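Plusham Adult Learning Center to Open Second Site in Howells

6 May 2022 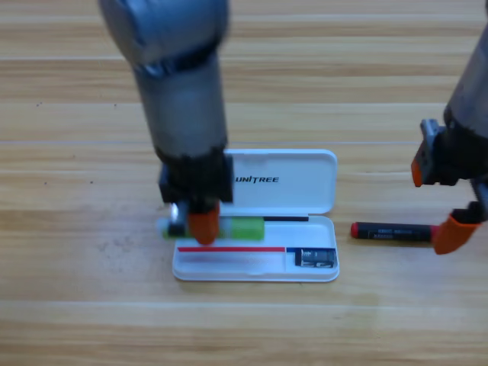
PLUSHAM – The Plusham Adult Learning Center will open a second site in Howells this summer, adding 178 places to its evening program in reading, bookkeeping and basic home repair.

The new site occupies the ground floor of the former Jirken print works on Fusto Street. Renovation of the building was completed in April and included new lighting, a level entrance and 61 parking spaces behind the building.

Demand for evening classes has grown steadily, and the current site has been at capacity for two terms. Residents of Howells make up a large share of the waiting list and at present travel to Plusham by bus.

"Many of our students come to class straight from work," said Shirley Pearce, director of the Center. "A shorter trip means they can get here on time and still be home for dinner. We have wanted to offer classes in Howells for years."

Courses at the new site will run for 12 weeks. The fee is $66 per course, with tools and course books included. Reduced fees are available to those receiving housing or income support – applicants should bring proof of eligibility when they enroll.

The Center is also seeking instructors in bookkeeping and English as a second language. Teaching experience is preferred but not required for assistant positions.

Enrollment forms may be collected at the front desk in Plusham or requested by mail. Places will be assigned in the order in which completed forms are received.

Media inquiries: Office of the Director, Plusham Adult Learning Center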